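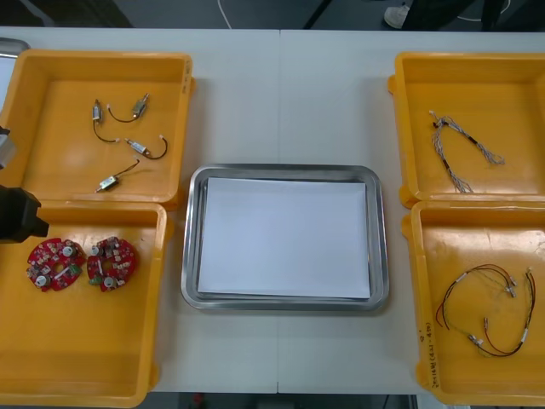
Step 1: Get your regions in before anything else

If you've followed the earlier page on installing Dremari, you'll have the planner running and a fixed camera looking down on the table, and I expect you're itching to make the arm do something. Please hold off for one cup of tea! Almost every muddle I've been asked to help with goes back to regions that were drawn in a hurry, and I include my own first attempts in that.

Open the region editor and give each tray a name for what lives in it. Ours are motors, boards, harness and leads, and the steel tray in the middle is simply called target. Draw each region on the inside floor of the tray and leave the rim out. The rims are bright, the steel one especially, and the segmenter loves a shiny edge far more than it loves a circuit board. Save the layout as a file of its own, so that you can nudge it later without touching the pick settings.

Step 2: Let the fixed camera choose, and the wrist camera aim

I like to split the looking into two jobs. The fixed camera picks a candidate (a red blob in the boards region will do nicely, it needn't be clever) and hands over a rough position. The arm goes to a hover pose above it, and only then does the wrist camera work out where the fingers should go.

In the task file, set the first detector to "colour" and the second to "outline plus hole". The round hole in the middle of the board is a lovely thing to aim for, as it hardly changes whichever way round the board is lying. It can't tell you the rotation, of course, so for that you want something off-centre. I use the green terminal block at the edge. Draw a line from the hole to the block and you have your angle. 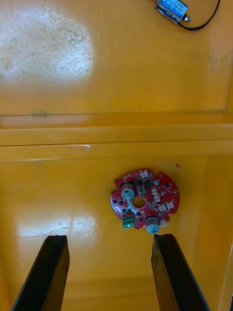
Wrist view at the hover pose, with the centre hole and the green terminal block both showing.

Do watch out for glare on the plastic. A bright patch can pass for a hole if your threshold is generous, so tell the detector to accept a hole only when it has red all the way round it. Set the wrist exposure by hand too, and leave it there. Automatic exposure drifts as the arm goes down, and your outline drifts along with it.

Step 3: Choose the grasp angle

Boards with tall parts on them need a bit of kindness. The planner will happily offer a grasp that closes straight on to a capacitor, and you have to tell it which stretches of the rim are out of bounds. Mark these in the part file as angles measured from the terminal block. Our first clear stretch starts at 135 degrees, but yours will depend on the board, so do measure it.

Then set the retry count to 2. I used to have it much higher, and all I got was an arm dithering over the same bad guess while I stood there willing it on.

Step 4: Carry it across to the target

Add a lift waypoint between the boards region and the target, high enough for the board and fingers to clear both rims. Set the settle time to 400 milliseconds before the release. Remember the cable as well! The collision model knows about the links and the gripper but has no idea that a loop of cable goes along with them, so I add a fat cylinder round the wrist to stand in for it. It makes the plans a little roomier than they need to be, and I can live with that.

Run the whole thing at low speed with the plan viewer open next to the camera view, and keep your hand near the stop button.

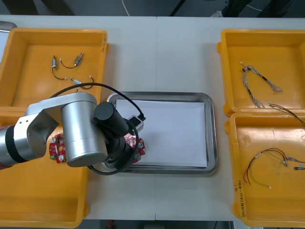
Azra Radonjić: Lovely page, thank you. The wrist cylinder sorted my cable snags, but now the planner refuses any grasp close to the tray wall. Is there a way to have it only for the carry?

Yes, there is, Azra. Put the cylinder in its own collision group and switch that group on at the lift waypoint, then off again after the release. You'll want to check the approach by eye for the first few runs, as the cable won't be protected on the way down.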